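Hanar Remote Teaching Set, long review
Posted 18 Apr 2023

I have used the Hanar set long enough now that I stopped reading the manual each morning, so I think it is time to write my opinion. In our lab in Gralside we teach household tasks to a two-armed robot, and before the Hanar we did it in the old way: one person takes the arm by the wrist and pulls it through the movement, the other person presses the buttons. It works for a drawer. For anything where both hands must do something, it is a small comedy and the back hurts.

The set comes in two cases. You get a pair of gloves, a pair of forearm trackers, a headset, a foot pedal, and a box which connects to the robot network. The recording program is not by Hanar. It is called Plimell and you download it separately, which I did not understand from the order page, and I lost one afternoon looking for it in the cases.

Setting up

The first calibration took me 40 minutes. Now I need much less, but the first time you must hold your arms in positions which are shown only as small drawings, and two of the drawings look the same to me. If you hold the wrong position, the program accepts it without a complaint, and later the thumb of the robot goes in a strange direction. My advice is to do the calibration two times and compare before you touch any object.

The gloves are in one size. I have small hands and the fingertip sensors do not sit at my fingertips. I solved it with thin cotton gloves underneath. They become warm in a long session, but the signal of the little finger is better.

The pedal is the best part of the whole set. When you press it, the robot follows you. When you release, it stops where it is, and you can move your own arms back to a comfortable place and continue. I would pay for the pedal alone. With some other systems I have used, the robot follows always, and then you cannot scratch your nose.

What we taught with it

I chose slippers, because a slipper is soft, it has an inside and an outside, and it has a correct direction. The task in words is simple: put the pairs next to each other on the shelf, toes the same way. We recorded 126 demonstrations with the Hanar set. Of these I threw away 20, mostly from the first day, when I was still moving too fast.

Moving too fast is the main thing to learn. In the headset your hands feel like your own hands and you forget that the robot has a delay. It is a short delay, but if you go down on a slipper with your normal speed, you push it to the back of the shelf. I now say the steps in my head: over it, down, close, wait, lift. The "wait" should be in the manual. It makes the recording longer, and the learned movement also has this pause in it, but the grasp is much more reliable in our tests.

The second thing is the approach from above. A person takes a slipper without thinking, from the side or with two fingers inside the opening. The fingers of a robot hand are thicker than you believe when you are wearing the glove, and the space between two slippers is quickly too small. I got better results when I opened the hand flat over the slipper first, looked at where the thumb is, and only then went down.

The head and wrist pictures are saved together in Plimell with the positions of the joints. I put some of them here, all from the slipper task. The third is from the wrist, the others from the head.
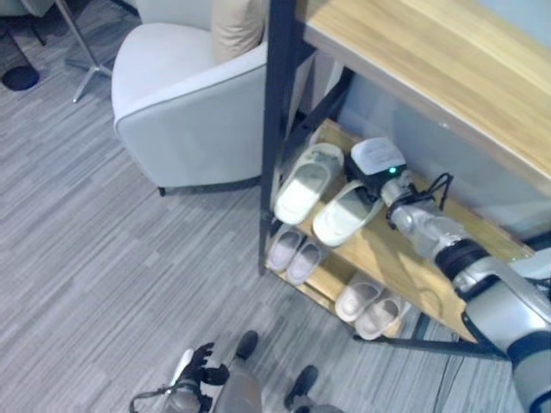
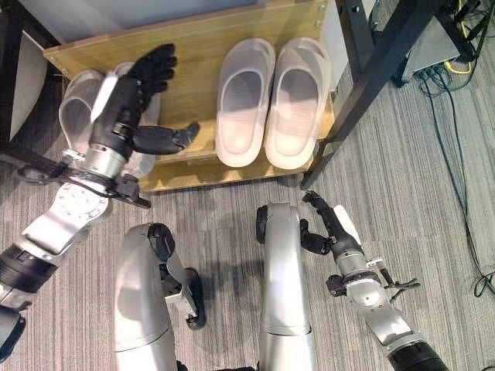
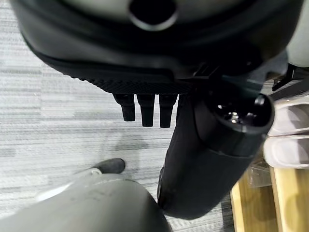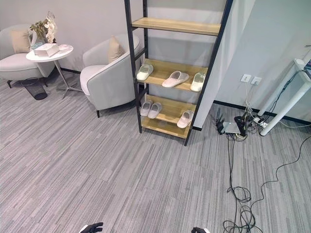 Zulmira Pacheco read my draft and told me that I am too friendly to the headset. Her opinion is that a new operator should learn the slippers without it, standing beside the robot and looking at the real shelf, because with the headset you see only what the head sees and you begin to bend your neck to look around your own arm. She also said that my slow style is not necessary for everybody, and that her fast demonstrations were as good as mine when she kept the shelf at the height of her hips.

I tried it her way for some days. For the lower shelf she is right: I could judge the height better with my own eyes. For the upper shelf I still prefer the headset. But there is one problem with standing beside the robot which she did not mention. The operator knows things that the cameras do not see. If I place a slipper well because I looked from the side, the recording does not contain this view, and the robot must learn from pictures where the important edge was hidden. So for the data I keep the headset, and for the practice I use her method.

The software

Plimell is good at recording and poor at everything after. The start and stop are clear, you hear a tone for each, and the files did not break one single time. But to delete a bad demonstration you have to open a list where every line is only a time. There is no small preview. I made a paper list with my remarks and I compare it by hand, and I do not think that it should be like this with a set in this price class.

Also, please label your demonstrations immediately. "Good", "slipped", "wrong pair", this is enough. I did not do it in the beginning and I spent an evening watching all of them again.

Small complaints

The cable of the left glove is too short for a tall person. The battery of the trackers is charged through a plug which holds badly, and once I found them empty in the morning. Hanar sells a charging stand for 300 euros. I did not buy it.

The hook-and-loop band on the forearm collects wool from sweaters.

The support answered in English, politely, and a bit slowly. The question about the two similar drawings is, they wrote, "known", and a new sheet should come in May.

Compared with the Babić arms

Before buying we borrowed the Babić system, where you hold two small copies of the robot arms and move them. For the arm movement I find the Babić better. You feel when the robot is at the end of its reach, because the small arm is also at its end. With the Hanar you can stretch your arm into a place where the robot cannot go, and it only stops and shows a red border in the headset. But the Babić has a simple trigger for each hand, and with five fingers to control, a trigger is a waste. If your robot has two-finger grippers, take the Babić. If it has hands, take the Hanar and be patient with the thumb.

For the beginner I would set the speed limit in the box to the lowest value and leave it there for the first week. The setting is under "Motion", second page, and it goes back to the standard value after each update, so check it when you have installed one.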